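Section 6: Loading and Unloading the Washer

6.1 Scope

This section covers the handling of small laundry items between the basket and a front-loading washer. It applies to hand-loaded washers with a round door and a rubber door gasket. Top-loading machines are covered in the Pendbridge laundry supplement and are not discussed further in this manual.

Read Section 5 (Sorting) before starting. Items must be sorted by color and fabric before they reach the basket. Sorting over an open drum is not recommended, as small items tend to fall into the fold of the gasket.

6.2 What You Need

Washer, connected and leveled as described in Section 3
Woven basket with a smooth inner surface
Dry cloth for the gasket
Mesh bag for socks and items with straps
Second basket or a clean surface for finished laundry

Note: The Furkness basket liner may be left in place during loading. Remove it before carrying wet laundry. A wet liner holds water against the weave and will stain it.

6.3 Preparing the Washer

1. Make sure the program has ended and the door lock has released. On most washers the lock releases up to 2 minutes after the drum stops.

2. Open the door fully, until it rests against its stop. A door left half open will swing back against the basket.

3. Look into the drum. Turn it by hand through one full turn and check for items stuck to the upper wall.

4. Pull back the lower lip of the gasket and wipe the fold with the dry cloth. Remove coins, hairpins and lint.

5. Check the inside of the door glass. Wipe off any detergent film before loading.

CAUTION: Do not lean on the open door or rest a full basket on it. The hinge is not designed to carry a load. A bent hinge will prevent the door from sealing and may cause a leak at the bottom of the gasket.

CAUTION: Keep children and pets away from the washer while the door is open. Check the drum again before closing the door.

6.4 Positioning the Basket

1. Place the basket on the floor in front of the washer, or hold it with the long side toward the drum opening.

2. If the basket is held, bring the rim up to the lower edge of the opening. The rim should be close to the gasket without pressing on it. Woven rims can scratch or cut the rubber over time.

3. Tip the basket slightly toward yourself so that its contents stay at the bottom. Do not tip it toward the drum to pour laundry in. Items that drop together will land in a lump and may unbalance the load.

4. Keep one hand free for moving items. If the basket is too heavy to hold in one hand, set it down and load from the floor.

Note: The recommended basket weight for one-handed use, including contents, is 6 pounds or less.

6.5 Loading

1. Take one item at a time from the basket. Start with the largest.

2. Unfold the item. Folded pieces do not rinse evenly, and detergent can remain inside the creases. This applies in particular to dark cotton, where residue shows as pale streaks.

3. Close zippers, fasten hooks and tie loose straps. Place items with long straps in the mesh bag.

4. Set the item well back in the drum. Alternate large and small pieces.

5. Fill the drum loosely. There should be a gap of nearly a hand's width between the laundry and the top of the drum.

6. Check that no fabric is lying over the gasket. Run one finger around the full opening before closing the door.

Note: The minimum load for the short program is 530 grams. Smaller loads will wash correctly but may cause repeated attempts to balance the drum before the spin. Add a towel of similar color if this happens.

CAUTION: Do not mix red or other strongly dyed items with white items in the same load, even if they have been washed before. If a dyed item has been left in the drum, remove it before adding whites.

6.6 Unloading

1. Open the door fully and wait for any water on the glass to drain into the gasket.

2. Hold the empty basket below the opening, or set it on the floor directly under it.

3. Draw the items out by the thickest part of the fabric. Do not pull on straps, cuffs or waistbands. If an item resists, reach into the drum and free it from the others.

4. Support wet knitwear with the whole hand from below. Its own weight can stretch it at the edge of the opening.

5. Place light and dark items on separate sides of the basket. Even after a full rinse, wet dark fabric can mark white fabric if the two are left pressed together.

6. Turn the drum by hand once more. Socks and small cloths often remain against the rear wall.

7. Wipe the gasket dry and leave the door ajar.

6.7 Removing Small Items from the Basket

Small folded items should be lifted out, not dragged over the rim. The strands of a woven basket can catch loose threads, and dark fabric picks up fibers from an unlined weave.

1. Reach in over the near rim with an open hand.

2. Lower the hand flat onto the item and gather the fabric under the fingers.

3. Lift straight up until the item clears the rim.

4. Check the bottom of the basket for anything left underneath.
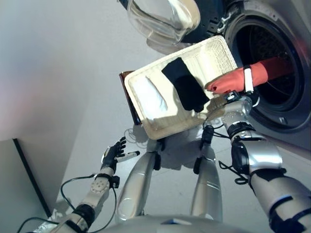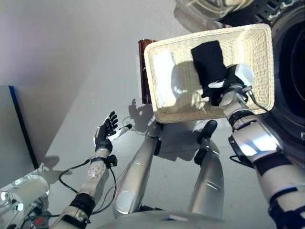

Woven basket with one black and one white item inside.

Pendbridge, February

6.8 Care of the Basket

Empty the basket completely after each use. Brush out lint with a dry, soft brush, working along the weave. For marks, use a damp cloth and a small amount of mild soap, then dry the basket upside down in open air. Do not place it on a radiator or on top of a running dryer.

Inspect the rim every 3 months. Trim broken strands flush with small scissors. A basket with a split rim should be taken out of service, as the ends will snag knitted fabric.

6.9 Troubleshooting

Item caught between door and gasket
Stop the program and wait for the lock to release. If water is visible above the lower edge of the glass, run the drain program first. Open the door, move the item to the rear of the drum and wipe the gasket before restarting.

Drum does not reach spin speed
The load is unbalanced or too small. Open the door after the lock releases, spread the items by hand and restart the spin.

White fibers on dark items
Check the basket for lint. Brush it out, or fit the Seol fine-mesh insert (supplied separately). Rewash the affected items alone.

Color transfer on white items
Do not dry the items. Rewash immediately at the highest temperature allowed on the care label.

Door does not close
Check the gasket for trapped fabric, then check the hinge for movement. If the hinge is loose, do not use the washer. Contact Brongate service and have the model number ready.

Continue to Section 7, Drying and Folding.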